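About Clallthorpe Odd News

Clallthorpe Odd News collects strange but true stories from courts, councils, police media releases and local papers. We have been doing it since 2007, when the site was a weekly email sent to a few friends from work. It moved to the web the following August and has stayed there.

We publish short items. Most are under 150 words. A typical week might include a burglar who fell asleep in the house he was robbing, a council that fined itself for parking, and a goat found riding a suburban train. If a story needs more room, we run it on the Sunday page.

What we look for

A story has to have happened, and we have to be able to show where it came from. Every item lists its source at the bottom. We prefer court records and official statements, then named local newspapers. We don't run items that trace back only to a social media post, however good they are. In the past year we set aside 741 submissions because we couldn't find a source we trusted.

We don't publish stories about people who were badly hurt, and we leave out the names of anyone charged with a minor offence. The joke, if there is one, is usually in the situation, and the name adds nothing. 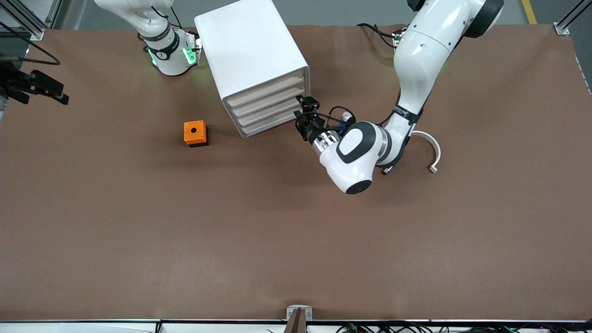 We also check older stories again. Some well-known items, such as the thief who supposedly left his own wallet at the counter, have been going around in one form or another for decades. When we find that something we published was one of these, we mark it as doubtful and leave it up with a note. There are 411 marked items in the archive at present, and they can be browsed on their own page.

Who we are

The site is run by a small team of eight, all part-time. Four of us write, two check sources, one looks after the website and one handles the mail. We work from a shared office above the Pratonico building in Clallthorpe. There is no shopfront, so please write before visiting.

Our sister site, Ayaaba, covers misprints, odd signs and unfortunate headlines. It has its own editor and its own rules on submissions. The Zarell newsletter goes out on Fridays with items from both sites and is free.

Sending us a story

Use the form on the Contact page. Include a link or a scan of the clipping, the name of the paper and the date it ran. Readers' own stories are welcome if there is some record of them, such as a fine notice or a letter from the council. Cover up your home address and licence number before you send it.

We reply to everything, but it can take up to 8 working days. We don't pay for tips. If we use yours, we will credit you by first name and town, or leave you out if you'd like that better.

Corrections go to the same form. Choose "Correction" from the list and tell us the headline.

Page last updated 15 March 2025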